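Left gripper drops out mid-episode, no error on the arm controller
Forum: Bimanual setups / Faults and diagnostics
10 replies

t_kroeger
Posted Monday, 09:14

Two-arm station, parallel grippers on both wrists. The task is sorting small toy animals from a blue tray into two buckets, with a hand net used on the right side for part of the routine. Gripper bus is RS-485, one USB adapter per side, both adapters on a powered hub.

Fault: the left gripper stops responding to commands partway through an episode. The fingers stay at the last commanded opening. The left arm continues to follow its trajectory as normal. The arm controller reports no error and the episode is written to disk as valid. We only found it when Ilse was going through recordings and noticed that the commanded width and the measured width had diverged.

Out of 536 episodes, 42 show the divergence. All are on the left. The right gripper has none.

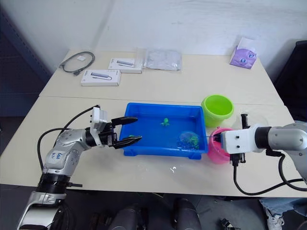
The tray, buckets and both start poses are the same for every episode. Firmware is identical on both grippers. Power cycling the left gripper clears the fault. Restarting the driver alone does not clear it every time.

Already done:
swapped the left and right USB adapters (fault stays left)
replaced the termination resistor
lowered the baud rate one step
checked supply voltage at the wrist with the arm stationary (normal)

Suggestions welcome.

brastov_g
Posted Monday, 09:51

Is the measured width a live value or the last cached one? Some drivers go on publishing the last good reading after a timeout, with a fresh timestamp. If yours does that, your 42 is a minimum. Any dropout that happens while the command is constant will not show as a divergence.

t_kroeger
Posted Monday, 10:05

Cached, with a fresh timestamp. I have just looked at the source. So yes, 42 is a minimum.

hagedorn_f
Posted Monday, 10:32

You measured the supply with the arm stationary. Measure it with the arm moving, and log which joint angles the arm is at when the gripper drops. We had the same symptom on the Voremell cell in April and it was a broken conductor in the wrist cable. It tested good on the bench and went open only when the wrist was rolled past a certain angle.

How is the cable dressed on your left arm?

t_kroeger
Posted Monday, 10:48

It leaves the top of the gripper housing, arcs back and loops down the left side of the arm. No drag chain. Hook-and-loop ties at two points.

hagedorn_f
Posted Monday, 10:55

Then I would look at the cable before anything else. A free loop on the outside of a moving arm flexes at whichever tie is tighter. Expect the break within a few centimetres of that tie.

chauhan_bus
Posted Monday, 11:20

I disagree with going straight to the cable. A broken conductor gives you intermittent contact, so the bus should recover when the arm moves back. The original post says it needs a power cycle. That is a gripper controller latching a fault state, and the most common cause is overcurrent at the fingers. Small hard parts jammed between a finger and the rim of a tray will do it.

Read the status register before power cycling. If the overcurrent bit is set, leave the cable alone and change the approach height.

hagedorn_f
Posted Monday, 11:34

A momentary loss of supply can also leave the controller in its bootloader, waiting for a handshake that the driver only sends at start-up. From outside it looks the same as a latch. It would also fit the driver restart working on some occasions and failing on others. I agree that the status register should be read first.

i_petersen
Posted Monday, 13:02

I work on the same station as Torben. Some further data.

I pulled the joint angles for the 42 episodes and looked at the last sample before the divergence begins. The wrist roll values are grouped, but they are not tight. Most are in the reach towards the near left corner of the tray. A few are in the retract, with the fingers clear of everything, and overcurrent does not explain those unless the motor was stalled earlier and the controller was slow to trip.
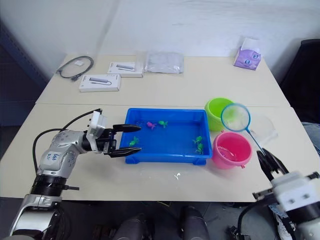 The right arm holds the net for long periods with very little wrist roll, so its cable sees much less flexing than the left one. I would not treat the right side as a control for this reason. The workloads are different.

Status register: the driver does not expose it. I am adding a read at 300 ms intervals, on the same bus, and will check that it does not disturb the command timing.

baumgart
Posted Monday, 13:40

Leaving the cause aside, there is a safety point here that I think is being passed over. You have a gripper that can stop accepting commands while the arm carries on at full speed, and the system above it believes everything is in order. With small plastic toys the consequence is a bad recording. If someone reaches in to clear the tray and relies on an "open" command having been carried out, it is a different matter.

Minimum measures, whatever the cause proves to be:
driver must mark stale readings as stale
stale reading beyond a set limit on either gripper stops both arms
no hands in the workspace unless the arms are stopped at the hardware stop

The second item should be in place before you run another episode.

chauhan_bus
Posted Monday, 13:58

Stopping both arms on one stale reading is excessive for light arms on a tabletop. You will get nuisance stops from ordinary bus jitter and people will raise the limit until it does nothing. Stop the affected arm, flag the episode and let the operator decide.

baumgart
Posted Monday, 14:10

The two arms share a workspace. A stopped arm over the tray is an obstacle that the other arm's trajectory does not account for. Both stop. If jitter trips it, the jitter needs fixing.

t_kroeger
Posted Monday, 16:47

Results so far.

The stale check is in, and it stops both arms. I agree with Gerd on the shared workspace. No nuisance stops yet with the limit at 300 ms, though this is one afternoon.

We ran the left arm through the wrist roll range with the tray taken away and nothing between the fingers. The gripper dropped out on the 176th cycle. Overcurrent bit not set. The supply at the wrist showed a short dip at the same moment. After the dip the controller answered to its bootloader address only, as Friederike described.

The cable has been removed. There is no visible damage to the jacket. One supply conductor goes open when the cable is bent by hand close to the upper tie. The replacement is a high-flex type from Hanent, which arrives later in the week.

chauhan_bus: the register read was the right step and it stays in. I have not ruled out a second cause for the dropouts at the tray corner.

chauhan_bus
Posted Monday, 17:15

Fair enough on the no-load test. I would still check the approach height at that corner. Repeat the run with the tray in place once the new cable is fitted, and post the register values for any stop.

i_petersen
Posted Monday, 17:29

Will do. The affected episodes have been moved out of the training set. The other 494 are on hold until I can separate real readings from cached ones using the raw bus log, which we kept for only part of the period.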